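Pre-opening safety walk-round with comments
Open day, assembly hall, Destisix
Walked by: Marlies Trummer, with Garba Babalola at the controls
Date: 17 Feb 2021
Copies to: Branwen Pritchard, Zinhle Pillay

1. Entrance, sign-in and lanyards
OK. The sign-in table has been moved inside the door so people won't queue in the rain like last August. Lovely big lettering on the welcome board this year, thank you Zinhle!

2. Walkways and floor tape
OK with one fix. The yellow tape had lifted near the drinks fridge and I caught my own toe on it, so Garba put down a fresh strip while I held the roll. Please have another look at lunchtime, it gets a lot of feet.

3. Barrier around the demonstration cell
OK. I pushed on every post and they all stayed put. The little ones do like to lean, and I'd rather they leaned on something solid. Groups of 14 at the most, please, with 2 of our own people at the barrier whenever the arm is live.

4. Emergency stops
OK. Pressed both, one from the operator's chair and one from the visitor side, and the arm halted each time. The visitor side button was hiding behind a pot plant. The plant now lives in the office.

5. Arm speed
OK. Set to the slow demonstration program and locked there with the key, which Garba is wearing around his neck. I know slow looks a bit dull to those of us who see it every day, but the families were glued to it last time and you can really follow what the fingers are up to.

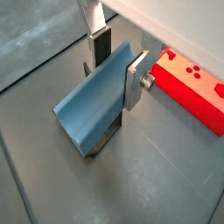 6. Parts for handling
NEEDS ATTENTION. I ran a bare thumb along the cut ends of the plastic pieces in the handout tray and a couple still had a burr on them. No harm done, but small hands will be passing these around all day. Amarachi Aliyu has kindly offered to go over the lot with a deburring tool before the doors open. Anything she isn't happy with goes in the scrap bin, please, and doesn't come back to the tray "just for show".

7. Cables and air lines
OK. All run under the covers. One cover by the Minano stand rocks a little when you step on the corner. I've put it down as a watch item.

8. Noise
OK. Perfectly easy to chat beside the cell. Ear muffs are on the hook for anyone who finds the compressor a bit much, in children's sizes too.

9. First aid and fire
OK. Kit checked and topped up, extinguishers in date, back door unlocked and clear. Extension 852 reaches the first aider.

Outcome: fine to open once item 6 is signed off. Item 7 to be looked at again after the first group.

Item 6 signed off: A. Aliyu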